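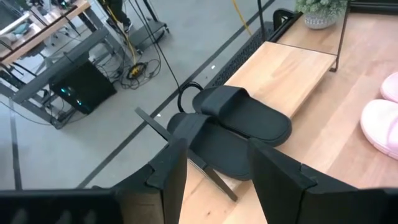 **Home robots / Chores you can try**

# Teaching an arm to put shoes away in pairs

Can a machine tidy the hallway yet? Partly, and the part that works is great fun to set up! Slides are where I'd start. A black pair on a pale wooden shelf gives you strong contrast, and the wide strap is a generous thing to grab. Leave the laces for December.

**1. Pick the pair.** Begin with two matching slides, side by side. Soft slippers can share the shelf, but don't ask for them yet (they squash, and the grip you tuned for a firm sole won't suit them).

**2. Move loose cables back.** A loop of black cable touching a heel looks a lot like a strap from the wrist view. Ours fooled the Rilier planner again and again.

**3. Approach from the strap side.** One finger under the strap, one outside. Close slowly, then lift straight up before you swing out over the floor.

**4. Record your demos.** I did 100 by hand and got a shaky policy. At 600 it began to look sure of itself, and at 800 I stopped because my wrist hurt.

**5. Test with the shelf rearranged.** Slide the shoes over, turn one around, move the plant pot if there's one nearby.

On my last test, 21 pairs went in a row without a drop, which had me cheering at a shelf. Left and right still get swapped, though, and a shoe lying upside down stops everything. Niloufar Abbasi has a flipping routine for that on the Korkska forum. I haven't tried it with slides.

Updated 27th November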